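Subtitle drift on a ripped documentary

Posted by Kanako Onishi, 28 July 2018

I have the two-part television film about the Radebe comedy troupe on disc, and the English subtitles go out of step in part two. They start correctly and by the interview with the writers they are 8 seconds late. The disc is the Rollach release. I play it from a file on my computer, and a fixed delay in the player only helps for a few minutes. Is there a proper fix, or is the disc faulty?

Nazanin Mohammadi

Disc is probably fine. Mine plays all right in an ordinary player. Have you tried downloading the subtitles again?

Lahcen Ramadan

A delay that grows steadily is a frame rate mismatch. The film was shot at 25 frames per second for television, and your subtitle file was most likely timed to a 24 fps version. A fixed offset cannot correct that — you need to rescale the times.

Open the file in a subtitle editor and find the option to change frame rate. Set the source to 24 and the target to 25, then save under a new name. 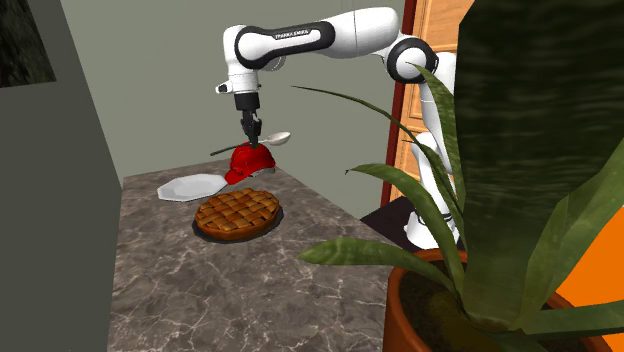
Check one line near the start and one near the end. Line 452 is a good one, as the speaker is on screen when it begins. If the early line is right and the late one is still out, try 23.976 as the source. If both are out by the same amount, add a fixed offset after rescaling. Part one has its own file, so leave that alone if it already matches.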